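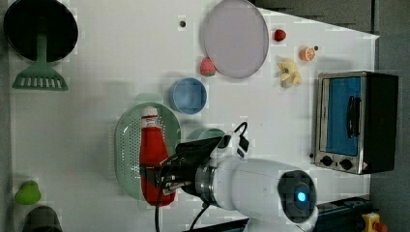 The practice table at Delus, mid-morning. The gripper has hold of the ketchup.

The arm picked up the sauce bottle at ten past nine, and every one of us who was supposed to be doing something else stopped to watch it.

I'd been on the tray line at Delus for longer than I like to say in front of the young ones. We packed lunches for schools and hospitals, and in all that time the work had gone through people's hands — mine mostly, and the hands of the women either side of me, who could lid a tub and tell you about their daughter's divorce without missing a beat. Then in April the manager called us into the tearoom, put out the good biscuits (which is how we knew), and said Sadurix would be setting up in the old cool room, and that ten of us would be moving off the line to teach.

Teach what, somebody asked.

Teach it to put things away, she said.

So there I was with a tabletop of toy fruit, like a kindy teacher waiting for the bell. A banana, a pear, a couple of strawberries, a colander, a frying pan with a spatula. My grandkids had the same sort of thing at home and treated it with a lot less respect. My job was to set it all out, stand back, and write down how it went. When I had written it down I set it out again, a bit differently, and that was a morning.

I didn't want to like it. I'd told my husband over tea that I would do the five weeks and be polite, and that was all they were getting from me. But you can't spend your days beside a thing that's learning without leaning in a little, can you? When it went for the ketchup I found my own fingers closing inside my apron pocket. I used to do the very same thing in the passenger seat when my son was on his learner's plates, pressing my foot down on a brake that wasn't there.

The line was quieter when I went back to visit. Trương had sent over the new conveyor by then and the benches had been shifted to suit it, so the women who were left stood too far apart to talk without shouting. They'd done 99 trays before smoko, they told me, and 70 had been the usual. They said it in the voice you'd use for somebody else's good news. One of them asked if my robot could lid a tub yet. I said it was still on the groceries, and she laughed, and then she had to turn around because the next tray was coming.

I thought about that all the way back past the loading dock, where the Brernano truck was dropping off the bread. I'd gone in worried about our wages, and I was still worried about them, but I hadn't thought to worry about the distance between two benches. You wouldn't find it on any form. I wrote it on mine anyway, down the bottom where it said Other Comments, and I took my time over the spelling.

Then I straightened the pear, moved the light blue bowl over a touch, and told the arm it could have another go when it was ready.

14 comments
Share this story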